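Soft finger chambers on a swimming robot keep drifting out of calibration at depth

Posted in Underwater and Soft Robotics

Karla Ocampo

I have a small tethered swimmer with six silicone fins driven by water pressure. Each fin has one internal chamber, fed through 3 mm tubing from a gear pump in the body. There is a pressure sensor on the manifold and a bend sensor molded into the back of each fin. The controller is an Umell motor board running my own firmware. The loop closes on bend angle, with manifold pressure as an inner loop.

On the bench and in a shallow tank, everything tracks well. In the deep tank at Edmont I get a slow drift. After 20 minutes of continuous stroking at a depth of 9 meters, the commanded stroke and the bend reading still agree, but the fins visibly under-travel on the closing half of the stroke. The body starts to yaw to the left, and the heading controller covers for it until it saturates. When I bring the swimmer up and let it sit overnight, the first run the next morning is normal again.

What I have ruled out:

Leaks. I held each chamber at working pressure for an hour with the valve shut and saw no loss.

Supply voltage. Logged at the board, flat for the whole run.

Pump wear. I swapped in a new pump and got the same drift on the same schedule.

The silicone is a platinum-cure, Shore 20A. The bend sensors are a carbon-filled elastomer strip, two-wire, read through a divider. The manifold sensor is an absolute type, and I subtract a surface reading taken at power-up. Total so far is 3000 strokes on this set of fins, so I don't think they are worn out, but I could be wrong.

Is this the elastomer creeping, the bend sensor, or something in how I handle pressure? I would like to know before I mold another set in November, since a set takes me most of a week.

Edit Jakab

You have two separate problems and they are hiding each other.

The first is the pressure reference. An absolute sensor zeroed at the surface reads high by the full hydrostatic head once you submerge. At 9 m of fresh water that is close to 88 kPa. A fin chamber in soft silicone probably works at 30 to 50 kPa above ambient, so the offset is larger than your signal. Your inner loop is then holding a number with little connection to the pressure across the chamber wall. It appears to work because the outer loop on bend angle keeps pushing the setpoint until the sensor agrees. Put a second absolute sensor outside the hull and subtract it live, or use a differential part with one port open to the water through an oil-filled line. Zeroing again once you are at depth is acceptable for a test and poor practice for a vehicle that changes depth.
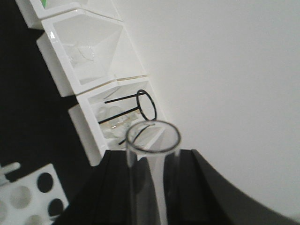 The second is the bend sensor. Carbon-filled elastomer strips drift upward in resistance under cyclic strain and recover slowly at rest. Recovery overnight fits this very well. Once the outer loop trusts a strip that over-reports bend, it under-drives the fin, and you see reduced travel with a perfect-looking log. The strips will not all drift at the same rate, and this would account for the yaw.

To separate the two, run open loop. Command a fixed pump volume per stroke, ignore both sensors, and film one fin from the side against a grid. Do 20 minutes in the shallow tank and 20 at depth. If the actual angle holds steady while the strip reading climbs, the strip is at fault. If the angle itself falls with constant volume, look at the silicone or at trapped air.

On trapped air: a bubble in the chamber compresses as you go down, so part of your pump volume goes into nothing useful. Your hold test would not catch it. Fill the lines with degassed water, fins pointing down, and cycle them slowly with the bleed open.

I would not mold new fins until the open-loop run is done. If the strip turns out to be the cause, mold in a channel for a liquid metal or optical sensor instead. Both drift far less over a run of this length.

Cortés

Had this with a harder silicone. We just baked the parts for longer and it got better. Try 4 hours at 100 C after demold. Also check your tubing, soft tubing swells and you lose stroke.

Karla Ocampo

Update after doing the open-loop test Edit described. In the shallow tank the filmed angle stayed at 47 degrees for the whole run, and the worst strip over-reported by 6 degrees by the end. The other five were all under 3. The bad strip is on the left front fin.

At depth the filmed angle was lower from the very first stroke but did not change afterward. I bled the lines again and recovered most of it, so there was air in there. The remainder may be the tubing, as Cortés says. I have harder polyurethane line on order from Zusgate and will swap it in.

The external pressure sensor is fitted and the inner loop now behaves the same at both depths. I have not tried the post-bake yet.

Edit Jakab

Good. With one strip that far off, check its end terminations before you blame the material. A crimp on carbon elastomer can loosen under cycling and gives the same curve. Measure it four-wire if you can reach the leads.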